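Two Arms, One Table: The Folding Bench at Wundham

Posted December 8, 2019 by Tülin Aydoğan 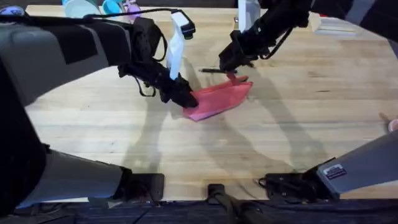
I have wanted to write up this build since the summer and kept putting it off, mostly because every spare evening went into the build itself. If you've been to an open night at the Wundham shared workshop in the last few months, you have probably walked past it: the two-arm bench in the back bay, next to the drill press. The goal is easy to say and very hard to do. We want a pair of arms that can pick up a piece of cloth, flatten it out and fold it, without somebody lining everything up first.

Four of us are on it. Doğukan Akbulut did nearly all the mounting and wiring, Necati Saraç and I split the software, and Renata Żak joined in November and immediately found two bugs we'd been living with for weeks (thank you, Renata!). My aunt Zübeyde Aydoğan gets a credit too. She sewed for a living, and one afternoon with her changed how we think about the whole job. More on that further down.

Pink cloth, both grippers in. The left one is at its end of the fabric and the right one is just above and behind the other side. I love this stage. The cloth is all bunched up in a long wedge, and from here the software has to decide where an edge might be. Thin fabric like this is tough, because you can see a bit through it and the layers run together for the camera. We started out on a thick dish towel and got cocky. Then we switched to this and our success rate fell through the floor -- back to school for everybody.

A word on the table, since people always ask. Long pale boards, knots and all, and I wouldn't trade it. We talked about covering it with a plain gray mat to make the vision part easier. Necati argued that a real table in a real house has grain and streaks in it, so we might as well learn on one. He was right, though I complained for a week.

The arms mount along the near edge, one left and one right, with a black post between them. Doğukan moved those bases 3 times before he was happy. Too close together and the forearms knock into each other over the middle. Too far apart and neither one can reach across to help the other. If you're planning something similar, clamp first and drill much, much later.

Cables! There's one hanging in a loop at the left wrist and a thinner one running down along the right arm. The loop looks sloppy but we want the slack. An earlier version was tied down nice and snug, and it tugged on the wrist whenever the arm turned past a certain point. We spent two evenings hunting for that in the code.

Yes, there's a spray bottle on the table, and a pen, and cups along the far side. The bench gets used like a bench. The left arm works pretty close to the bottle, and I've gotten used to watching that part through my fingers.

Shadows are our current project. Both arms throw soft gray ones across the boards, and the cloth adds its own under the folds. Renata has been collecting runs under different lamps to see which of them confuse the edge finder. So far the big overhead light beats the desk lamp by a mile, and two lamps were somehow worse than one.

About my aunt. She watched maybe ten minutes of us going after corners and asked why we were in such a hurry to find them. When she straightens a piece of fabric she takes hold wherever she can, lifts, lets it hang, and the corner comes down to her. So now we do a lift before anything else. It's slower, and it looks a little silly, and it made a bigger difference than the whole month of tuning before it.

Some numbers for those who like them. We've logged 1130 attempts on the bench since the second arm went on, and Necati insists on 1128 because two were Doğukan leaning on the start button. Parts came to more than 700 dollars on top of the arms, mostly brackets, power supplies and cable. The fabric was scraps from my aunt's cupboard, so that was free.

Next up: a second fold. Getting the cloth in half is one thing, but once it's doubled the grippers like to grab only the top layer and peel it right back open. Doğukan has an idea for softer fingertips and is already cutting up an old bike tube for them. I'm working on a slower approach for the left arm, coming in lower and more from the side.

If you're near the workshop and want to try driving the arms by hand, come find one of us on an open night. It takes a few minutes to get the feel and it's ridiculously fun. Bring a T-shirt or a pillowcase, the more wrinkled the better -- we're running low on scraps.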